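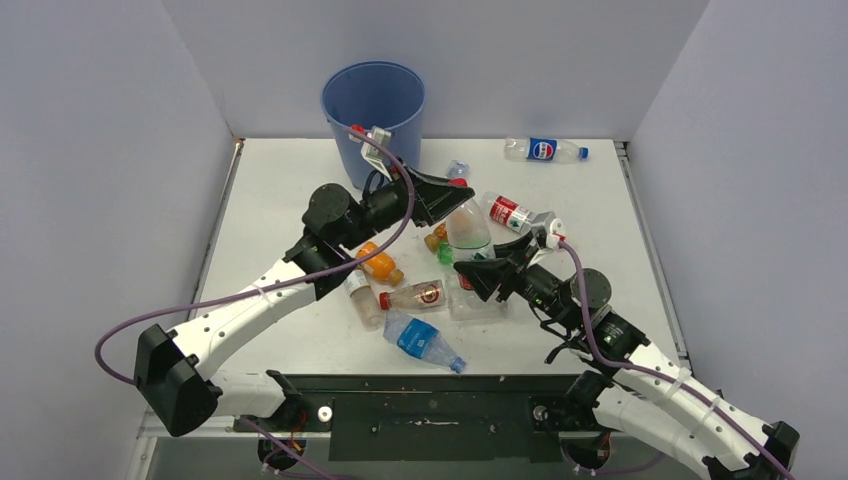

Photo: Bestel Picture Desk

Refill shop owner on two years in Trusbridge: "Most people still forget their bottles"

The woman who runs Vodell Refills opened the shop in July, two years ago, in what had been a dry cleaner's on Farquharson Street. She had worked in the accounts office of a builders' merchant until then and had never served behind a counter. She asked us not to print her name, as she has had enough of being stopped in the supermarket.

"I wanted a shop that sold washing-up liquid by weight and not much else," she says. "That lasted a month. Then people asked for rice."

The shop now sells rice, pasta, oats, lentils, four kinds of flour and most things you would keep under a sink. Customers bring a bottle or a jar, have it weighed empty, fill it and pay for what went in. The smallest amount she will sell is 50 grams, a rule brought in after a man spent a quarter of an hour choosing peppercorns.

Rent is her largest cost, followed by stock. Washing-up liquid comes in drums from a wholesaler at Bestel, who collects the empties on a Wednesday and takes them back to be filled again. The dry goods come in paper sacks. She would like to buy more of them from farms nearby, but only the oats are grown in the county.

"People think it must be cheaper because there's no packet," she says. "Some of it is. The oats are, and the laundry liquid is. Pasta isn't, and I can't make it so. A supermarket buys it by the lorry and I buy it by the sack."

She keeps a note of every refill on the till. Last year there were 2,742, counting liquids only. The winter was slow and there were days when she took less than the cost of the heating. She got through by doing the books for two other businesses in the evenings, and she still does one of them.

Would she have started if she had known? She thinks about this for a while. "Yes, but I'd have bought fewer shelves. I spent far too much on shelves."

Her regulars come from all over town, though the ones who spend most live within a few streets. Students come for spices. Older customers like being able to buy one person's worth of something - a cup of lentils, enough flour for a cake. Families tend to come on Saturdays for laundry liquid, and bring the largest containers they can carry.

The commonest problem is the forgotten bottle. She keeps a shelf of clean ones that customers have donated and lends them out free. When the shop opened she put out 100, and inside six weeks she was down to the last few. They do come back, she says, but slowly, and often in a different size from the one that went out.

"Most people still forget. They walk past, they remember they need something, and the bottle's at home. I do it myself when I go anywhere else."

There is talk of the council moving the bus stop from outside her door to the far end of Farquharson Street. She has written to object and has had a reply saying her letter was received. A good part of her trade gets off that bus, and a full bottle of laundry liquid is heavy to carry any distance.

She has no plans for a second shop. She would like to close on Mondays and to replace the scales, which stick in cold weather. After that she wants to try selling vinegar.

Vodell Refills, Farquharson Street, Trusbridge. Open every day from 9.30am. Bring your own containers, clean and dry.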